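Moving the spare room onto one shelf

I have been putting off the spare room since we moved to Skorkham. It was where everything went that had no other place, and after a while you couldn't open the door all the way. Last Sunday I got up early, made coffee, and told myself I would stay in there until I could see the floor.

The rule I set was simple. Everything had to go on one shelf unit, or into the closet, or out of the house. The shelf is a Flakix that I bought used from a man across town. It has nine compartments, all the same size, and one of the back panels is missing. I paid for it in cash and carried it up the stairs in pieces. The screws were in a sandwich bag taped to the side, and there were enough of them, which surprised me.

I started with paper. I had kept every utility bill from two apartments ago, plus manuals for things I no longer own. I found the manual for a Kevow rice cooker that died in the old kitchen. I found a warranty card for the same rice cooker, never mailed. By ten in the morning I had a stack of paper for the shredder and a small folder of things worth keeping: the lease, the car title, vaccination records for the cat, and tax returns. The shredder overheats if you feed it for too long, so I ran it in short turns between other jobs.

Then books. I don't read as much as I used to and I have stopped pretending I will get back to some of these. I had a box of paperbacks with a receipt in the bottom for $158, from a year when I apparently thought I was going to read a lot about sailing. I kept two of them. The rest went to the Kordestani shop on the corner, which has a free book rack by the door. When I went back later for milk, a few had already been taken.

Cables were the worst part. I had a grocery bag full of them and I could name maybe half. I plugged in what I could, tested it, and put a strip of masking tape on each one I kept. If I couldn't work out what a cable was for, it went in the recycling box. I know I will need one of them within the month. I can live with that.

Photos took longer than they should have. I have 966 prints in shoeboxes, and I know the number because I was quoted a price per print for scanning them and had to count. I decided against the scanning. It came to more than I want to spend on pictures that are mostly of parking lots and the backs of people's heads. I went through them on the bed instead and kept 208. Those are in one box now, in rough order by year, with index cards between them. The negatives are in an envelope at the back. I'm not going to deal with the negatives.

I also had to be careful about containers. My habit is to buy bins first and then find things to put in them, and that is how I ended up with four empty bins in a room that was too full to walk in. This time nothing got a bin until it was sorted. Small loose things can share one. Blankets don't need one at all, they just need to be folded and put somewhere dry. The shelf looks a bit plain with things standing on it in the open, but I can see what I have, and I've stopped opening lids to look for the stapler.
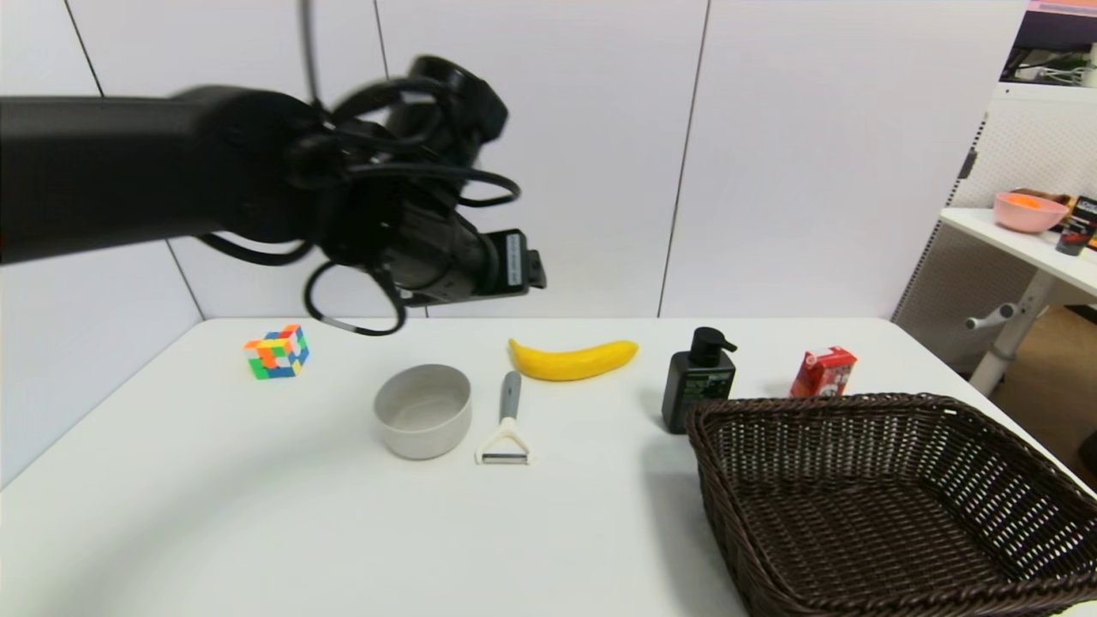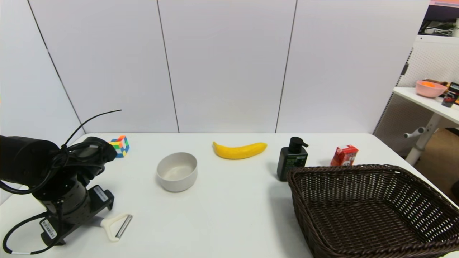
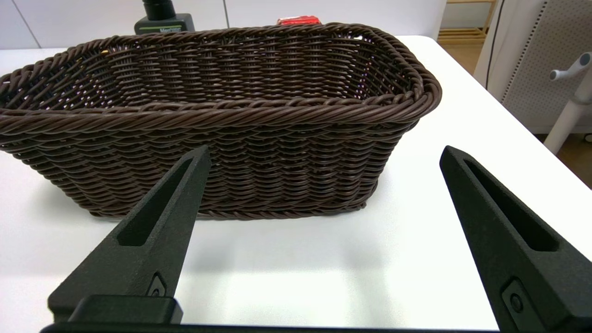

Is it worth sorting a whole room in one day, or is it better to do a little each evening?

One day worked for me, mostly because the mess gets bigger before it gets smaller and I don't like leaving it that way overnight. If I had tried it in the evenings I would have pulled out one box, gotten tired, and pushed it back in. The paper could be done in short sessions, though, since it stays in a neat pile when you stop.

I finished a little after seven. The door opens all the way now. There is still a lamp in there that needs a new cord, and the closet has a suitcase I haven't looked inside — I think it's winter coats. The missing back panel doesn't bother me as much as I expected. I may cut a piece of cardboard for it next weekend.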